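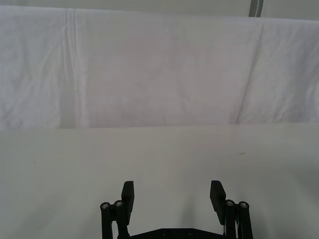

The white cloth and the white table at Wastiveo, creases and all.

"Are you going to ask me about the ironing?" says Babita Lodhi, before I've even got my coat off. "Everyone asks me about the ironing."

I was going to ask about the ironing. I'd written it down on the tram! But I put my notebook away for a minute and let her make the tea, and we sat down at the other end of the room on two chairs that are both for sale (mine was $40 and quite wobbly).

For anyone who hasn't come across Wastiveo, it's a secondhand homewares shop that lives almost entirely online, out of a back room in the old Upadhyay building on the Pistusholm side of the canal. Babita started it with a box of her aunt's crockery and now has 461 things listed, from egg cups to a brass lamp shaped like a heron that I'm still thinking about. Every one of them has had its picture taken in the same spot, on a plain white table with a big white cloth hung behind it. If you've ever scrolled through the shop and thought how calm it all looks, that's the cloth doing its job.

"It's a sheet," she says. "People write and ask what backdrop I use and I think they want me to say something expensive. It's a double bed sheet. I used a proper roll of paper for a while, and it was lovely for a week, and then I put my elbow through it."

It hangs a bit below the top of the wall so there's a strip of grey left showing, which she never bothers about, as it's well above anything she'd want in a photo. The bottom comes down to the back of the table and stops there in a nice straight line. I asked if she'd thought about running the fabric forward over the tabletop, the way product photographers do, so you don't get a line at all.

"Tried it. Hated it! You put a teapot on fabric and it leans. You put down a little jug and the fabric puckers all round it, and then I've got a jug sitting in a nest. I like a hard surface. I like seeing that the thing can stand up by itself, and I reckon a buyer does too."

So, the ironing. There's no getting around it, the cloth has wrinkles. There are little crinkles all down the left, a proper set of pleats running from top to bottom, and over on the right a long slanting crease that I could see from my wobbly chair. I'm a person who irons tea towels, and I said so.

"I used to iron it every Sunday night," Babita says. "On the kitchen floor, because it wouldn't fit on the board. Then in November I had 300 things come in from one house, an enormous clearance, and I just didn't. I photographed the lot on a creased sheet. I was waiting for somebody to complain and what I got was a lady asking whether the sheet was for sale."

These days she steams the middle and leaves the rest. The middle is where the object goes, and she crops in fairly tight, so the folds at the left hardly ever make it into a listing. When they do, she doesn't mind. She thinks a bit of texture at the back tells you it's a real room with a real person in it. (I'm not fully converted, but I did go home and put a tea towel away unironed, and I've slept fine.)

What she does fuss over is colour. White isn't one colour, she told me several times, and by the third time I'd started to see it. The sheet has a touch of pinky lavender through the centre and the table is a cooler white going a bit grey at the near corners. Put a cream bowl in between and it can look yellow, or pink, or like a different bowl altogether.

"I had a cup come back because the buyer thought it was grey. It was green! It was the greenest cup. So now I hold the thing up by the window before I write the listing, and I write what I see at the window, whatever the photo says. If the picture and the words don't agree, I take the picture again."

She works in batches, all the glass on one day, all the china on another, and everything gets four views: front, back, base and the worst bit. The worst bit is her name for whatever's wrong with it. A chip, a hairline, a lid that doesn't belong. It goes up as the second photo, straight after the front, where you can't miss it. I think that's terribly brave for somebody trying to sell me a lamp, and I told her so.

"It saves me so much email," she says.

She wipes the table down between batches with a damp microfibre cloth, and there's still a small tan-brown smudge toward the right that she has given up on. I had a go at guessing what it was and she wouldn't be drawn. "It's older than the business. I put things on top of it." A dark speck over on the left got a long look from her as well while we were talking, and then she went on with her tea.

I wanted to know about money, because readers always do. The whole set-up, meaning the sheet, the clips, the table and the lamp she switches on in winter, came to $181. The table was the dearest part. She's had quotes for having somebody else do the photography, and one of them was $4000 for a season, with styling. Dried flowers, linen napkins, that sort of thing.

"And I sat there with the quote and I thought, whose napkins are they? Somebody's going to write and ask for the napkins. I'd be getting messages about the flowers till Christmas."

There is a plan, though. She's calling it Helier, after the street where her aunt lived, and it'll be a little sister shop just for single pieces, the orphan saucers and odd lids that she can't bring herself to throw out. Same table, same sheet, everything priced under ten dollars. She's hoping to open it once she's found a filing system for lids, and if any of you have one, she would very much like to hear about it.

I asked whether she'd get a new backdrop for the new shop and she looked at me as if I'd suggested a new aunt.

"I might turn it round," she says. "The other side's a bit less wrinkly."

I didn't buy the chair. I did put my name down for the heron.

Anneliese Oltmanns, March 2024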